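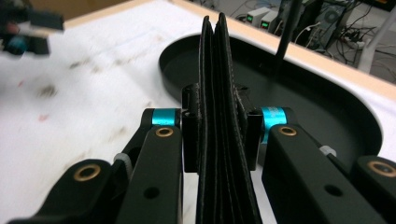 Class action over Stolach sealant moves to claims stage

Former and current workers exposed to a floor sealant sold under the name Stolach have until the end of January to register for a share of a settlement approved by the court last month.

The agreement covers people who worked with the product for 43 days or more at sites run by Grandurar, a commercial flooring contractor, or its subsidiary Pai. Lawyers for the group say 2,708 people are eligible. Around 1,000 have registered so far.

Grandurar did not admit liability. In a written statement the company said it had stopped using the sealant and would co-operate with the claims administrator, Gelo.

Balakrishnan Sastry, the lead plaintiff, laid floors for Pai before respiratory problems forced him out of the trade.

"I've still got the cough," Sastry said outside the courthouse. "The money will cover my specialist bills and a bit of the wages I lost. I'd like the others to get their forms in."

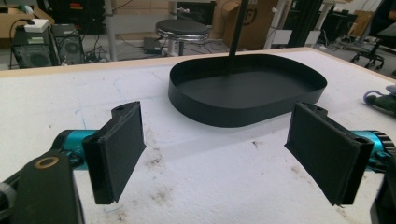 Who can register

Claims are open to employees, apprentices and labour hire workers. Subcontractors can register if they hold invoices or site sign-in records. Family members may file on behalf of a worker who has died, and will need a copy of the will or a letter of administration.

Nithin Suvarna, a solicitor for the group, said missing payslips should not put anyone off.

"A tax summary or a statutory declaration from a co-worker is enough to get a file opened," he said. "We can chase the rest afterwards."

Workers who have already accepted a separate payout for the same illness are excluded.

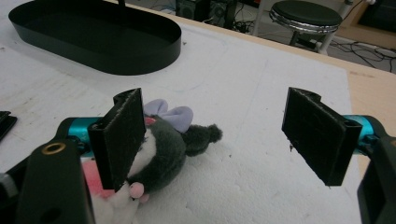 What happens next

Claims will be sorted into 2 tiers based on medical evidence, and payments are expected to start by the middle of the year. Anyone whose claim is refused can ask for a review within 43 days of the decision.

Registration forms can be requested from Gelo by phone or post. Its claims line closes at 5 pm.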